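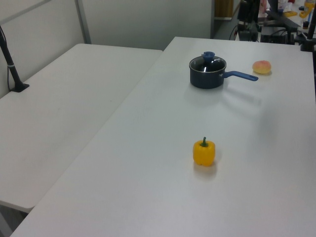 Friday shelf notes: the little blue-handled pan and friends

Hi again, and welcome to the gallery! If you've been here before you know how this goes. I cook something small, I get attached to an object, I write far too much about it. This month it's the saucepan with the clear lid and the round blue knob, plus a peach and a yellow bell pepper, plus the two white tables I keep going on about. Scroll as you like, the notes are in no particular order.

The saucepan

So dark a navy that my sister argued with me for a whole dinner that it was black. (It's navy. Take it to a window.) The handle is a much brighter blue, and so is the knob, and I love that they match each other and leave the body to do its own thing. I bought it secondhand in January from Remo Holzer, who was clearing out his kitchen before moving to Pultivau and wanted it to go to somebody who would use it. I use it almost every day.

The lid

Glass, with a metal rim. I used to be a solid-lid person and I've changed sides completely. With rice I can see when the water has gone down and I don't have to lift anything and lose all the steam. The knob is big enough to grab with a folded towel, and I do grab it with a folded towel, every single time, after one bad evening with a different pan.

The handle

Long! Longer than you expect on a pan this small. On the stove I turn it in toward the back so I don't catch it with my sleeve, and on the table I let it stick out however it wants. If you have narrow cupboards, measure before you fall in love with a pan like mine. Mine lives on a hook for exactly this reason.

The peach

Pinkish red over the top and a pale yellow-orange underneath, the kind of coloring I'd pick for a living room if I were braver. I do one thing with a peach and a small pan, and it's this: slice it, add a spoonful of sugar and a splash of water, put the lid on and keep the heat low until the slices slump. Eat it over yogurt. Jacobus Mokoena from the market stall told me to throw in a bay leaf and I thought he was teasing, but it's lovely, so there you go.

The pepper

Look at the shine on it. Bright yellow, short green stem, standing up on its own base like it had been asked to. I always pick peppers that will stand, they're so much easier to cut. Top off, turn it over, slice down the sides and the core stays in one piece. Yellow ones go in my lunch raw, mostly. Red ones I roast. Green ones I leave at the store, sorry to the green pepper people, I know you write in.

Pepper and rice, small pan version

For anyone who asked last time. Soften half a chopped onion in oil, add one diced yellow pepper, then a handful of rice per person, and stir it until the grains look glassy. Pour in 300 ml of stock, lid on, low heat, and leave it alone until the liquid is gone. Turn it off and give it another ten minutes with the lid still on. That makes 2 modest bowls or one very good one. Salt at the end, taste first, some stock is pure seawater.

The tables

Plain matte white, pushed edge to edge, with a narrow seam where they meet. I went back and forth over getting one huge table, and I'm glad I stayed with the pair, because I can pull them apart when people come over. The slightly rounded corners were a must for my hips. Crumbs do get into the seam. A dry pastry brush gets them out again, or an old playing card if the brush has wandered off.

White and what it does to color

Put a yellow pepper on white and you get a faint bit of yellow on the surface right by it. I'd never noticed that on my old brown table, and now I see it with everything: lemons, mustard jars, a red bowl. Turmeric is the one to fear. Wipe it up fast, then use baking soda and patience.

The wall

White panel on one side, light gray partition along the back. I had a whole plan for a patterned tile called Kudum and got as far as ordering a sample. It's a pretty tile, and next to fruit it looked like a fight. The sample is a coaster now.

Shadows

I have a soft spot for the gray ones. The saucepan gets the best of them, long and blurry across the white, and the peach only gets a faint one. I tried painting that once, in watercolor, and the pan came out looking like a hat.

Next month I'm pulling out the enamel bowls, and maybe the big colander if I can find where I put it. If you've got a small pan you're attached to, send me a picture and tell me what you cook in it. I answer everyone, slowly, usually on Friday with a coffee.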